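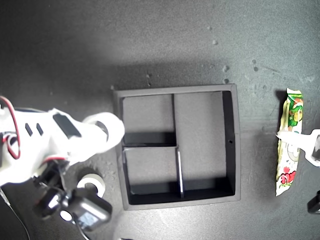
Compartment tray

Mar 3, 2021 | By Jabari Swai

A compartment tray is a shallow, open container whose interior is split by one or more fixed or removable walls. It is used to keep small items apart while leaving all of them in view and within reach. Compartment trays are found in desk drawers, kitchens, workshops, sewing rooms, laboratories and shops. They differ from boxes and cases in having no lid, and from flat trays in having dividers.

Terms

The names "divided tray," "sorting tray" and "compartment tray" are used for much the same thing. In the office trade, "drawer organizer" usually means a tray sized to fit inside a drawer. "Sorting tray" is more common where loose parts are picked through by hand, as in bead work or watch repair. The single spaces are called compartments, cells or wells. A well normally has a rounded floor, and a cell normally has a flat one.

Layout

The simplest layout is a row of equal cells. Mixed layouts, with cells of different sizes, are more common in household trays. One of the most widely copied is the three-cell square, in which a single divider sets off one large compartment along a full side and a short cross wall splits the remaining strip into two small ones. The large compartment takes bulky or long items, and the small ones take clips, screws, coins and the like. A tray of this kind has no top or bottom end and can be turned to suit a left-handed or right-handed user.

Wall height is a compromise. Low walls make it easy to get fingers in but let items jump across when the tray is carried. High walls hold their contents better and throw more shadow onto the floor of the cell, and for this reason some makers give the floor a lighter color than the walls. Dividers are often cut a little lower than the outer walls so that trays can be stacked without pinching what is inside.

Materials

Older trays were made of wood, tinplate or pressed board covered in paper. Molded plastic took over most of the household market, though wood is still usual for jewelry and cutlery. Metal mesh is sold for desks but is poor for very small items, which catch in the openings. Linings of felt, cork or thin foam are used where the contents scratch easily or where noise is a concern. A lining also makes flat objects such as washers easier to lift, as a fingertip can press down one edge and tip up the other.

Matte finishes are preferred for sorting work. A glossy floor reflects overhead light and can hide clear or shiny parts.
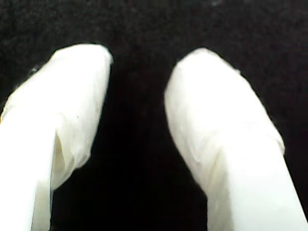 Picking from a tray

Soft or padded tips are common on tools used to lift items out of a compartment. Plain steel tweezers grip well but mark soft metals and chip glass beads, so sorters often cover the points with tape, rubber sleeves or heat-shrink tubing. The covering adds bulk. In a narrow cell the tips may touch the walls before they close on the item, and the usual remedy is to slide the item into a corner first and lift it along the diagonal.

Hand sorters generally keep the largest compartment for unsorted stock and work outward into the small ones. The reverse order is used when only a few rejects are expected.

Manufacture and sizes

There is no single standard for compartment trays. Drawer trays tend to follow the inside measurements of local furniture, and makers publish their own size charts. The Gekham catalog for one November listed 432 tray patterns, many of them differing only in color or in the position of a divider. Koltlow sold a square tray with slotted walls, allowing the dividers to be moved, and later dropped it in favor of a fixed version that was cheaper to mold. A production run for a fixed tray at the Setiawan works was some 2,000 pieces.

Care

Plastic trays can be washed in warm water with dish soap. Inside corners collect dust and are best cleared with a dry brush before washing. Felt linings should be brushed only – water loosens the glue. Wooden trays are wiped with a damp cloth and left open to dry.

See also: cutlery tray, parts bin, type case

2 comments | 1,474 shares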